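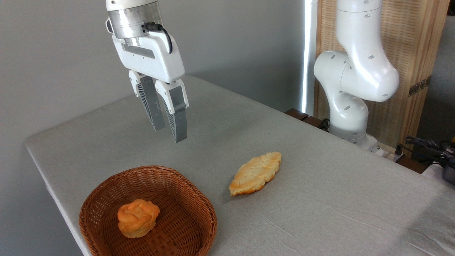 # Malten: pães, cestos e uma mesa forrada

Última atualização: outubro de 2018

Malten é um conjunto pequeno de fotografias de pão em cima de uma mesa. Quem procura trigais, mãos enfarinhadas ou luz de fim de tarde na aldeia está no repositório errado. Temos um cesto de vime, um pano cinzento e produtos de pastelaria com formas difíceis de explicar ao telefone.

## O que há cá dentro

- 700 fotografias no total
- 237 já anotadas; as restantes esperam a sua vez com dignidade
- 3 pastas: `cesto`, `mesa`, `misto`

A pasta `misto` é a que dá mais trabalho e a única que alguém descarrega. Nela há peças dentro e fora do cesto ao mesmo tempo, como nas duas fotografias desta página.

## Nomes das peças

A primeira versão usava os nomes de pastelaria. Durou até se descobrir que Grusberg e Trurow chamam coisas diferentes ao mesmo bolo e não tencionam ceder. Passámos a nomes pela forma:

`redondo_folhos`: pequeno, redondo, de topo fofo e enrolado, dourado a puxar para o laranja, mais claro na base. Há quem veja uma rosa, há quem veja um bolo com creme. A anotação não toma partido.

`folha`: alongado, com pontas estreitas e gomos em relevo. Trança, concha ou primo do croissant, conforme a fome de quem anota.

`cesto_redondo`: vime castanho entrançado, aba ligeiramente aberta. O tom puxa mais ou menos para o vermelho consoante a fotografia. Não corrigimos a cor e pedimos que não abram mais pedidos sobre isso.
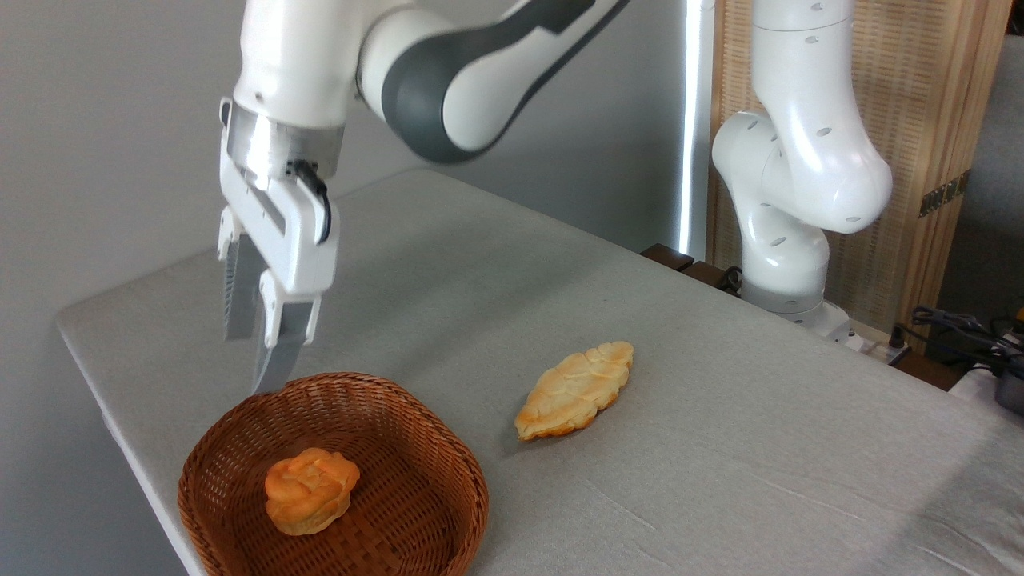
`misto`: um `redondo_folhos` no cesto, uma `folha` sobre o pano.

## Regras de anotação

1. Uma peça conta como `no_cesto` quando está dentro da aba. Estar perto não chega.
2. A orientação da `folha` mede-se de ponta a ponta. Se as pontas parecerem iguais, escolha uma e mantenha a escolha até ao fim da pasta.
3. Vincos do pano não são objetos. Já foram, na versão 2, e ainda andamos a apagá-los.
4. Sombras ficam fora do contorno, mesmo as bonitas.

## Problemas conhecidos

O cesto aparece muitas vezes cortado em baixo. Nesses casos, anote só a parte visível e não complete a circunferência de memória.

O conversor Ki troca `folha` por `folhado` quando o ficheiro tem acentos no nome. A correção estava prometida para maio. Até lá, nada de acentos.

Não há anotação de sabor, recheio ou prazo de validade.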